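29th September

Cut room, second pass on the Vastoton episode 3 assembly. Writing this up before I forget why the timeline is the colour it is.

Overnights first, as they have been stuck to the door and I can't get to the kettle without reading them. Down again. The opening night held up until the first advert break and then a good part of the country appears to have gone to bed. Production blames the football. Lecomte, who is paid to be in the house being interesting, blames the edit, and said so into a live mic at breakfast. We have kept it. It is the liveliest thing he has done since he went in.

Eviction segment now runs 18 minutes. Theresia Fuchs wants it down to 12 and is right, but the phone vote recap can't be touched and the presenter takes an age to open the envelope. Tried trimming the envelope. Looks as if she has torn it open with her teeth. Put it back.

Tried moving the kitchen row ahead of the nominations. Plays much better, except that Onell is in a dressing gown in one and full make-up in the other, and the clock over the fridge runs backwards by two hours. Flipped the clock shot. Now it has its numbers the wrong way round. Left a note for whoever does the online: crop it, blur it or pray.
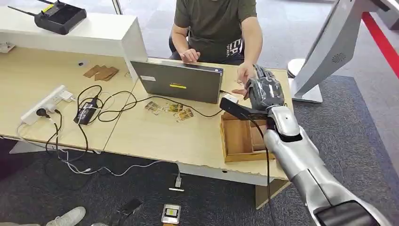 Desk, laptop with the yellow sticker, EP T-shirt.

Sound: garden mics are still picking up the fountain. You can have Onell crying or you can have the fountain, and at present the fountain is winning. Borrowed a clean bit of atmos from the May pilot and laid it under the join at the bench. Works if you don't listen for the blackbird, who comes round every few seconds.

Diary room: Theresia has asked for fewer slow zooms. I counted the ones in part 2 and then stopped counting and took most of them out. Lecomte's stays. He talks for so long that without a zoom you would think the picture had frozen.

New twist arrived from the writers after lunch. A secret room, with a telephone in it. Otden had a secret room last year and the audience found it less thrilling than the contestants did. No footage until tomorrow, so I have left a black hole in part 4 with TWIST GOES HERE on it. Best pacing in the whole show at the moment.

Storage: 3000 clips in the bin marked MISC. If you put things in MISC, please stop. If you are looking for the hot tub argument, it's in MISC.

To do: envelope, clock, blackbird. Ask Theresia whether the recap of the recap is staying.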